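**Cloltcombe Sewing Guild Opens Registration for Fall Quilting Program**

11 August 2022

The Cloltcombe Sewing Guild has opened registration for its fall program in patchwork and hand quilting. The program consists of 14 evening sessions at the Poirier Building and is open to members and the general public. Each class is limited to 20 participants.

Aleksandra Dudek will teach the beginner course, which covers rotary cutting, accurate quarter-inch seams, pressing, and binding. Participants will complete a lap quilt in a log cabin or nine-patch layout. Ngọc Âu will lead the intermediate course on curved piecing and foundation paper piecing. Applicants for that course should have finished at least one quilt top. 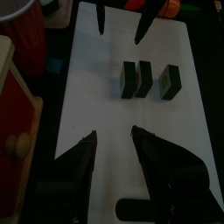

## Fees and Materials

The fee is $287 for members and nonmembers alike and includes use of the guild's sewing machines, cutting mats, and irons. Participants supply their own fabric, thread, and batting. Cotton fabric should be washed and pressed before the first session. A full supply list will be sent when registration is confirmed.

## Finished Work

Quilts completed during the program may be entered in the guild's members' exhibition next March. Entries must have a hanging sleeve and a label stitched to the back. Nga Dương, exhibition coordinator, will accept entry forms from the start of the program.

Registration forms are available at the guild office.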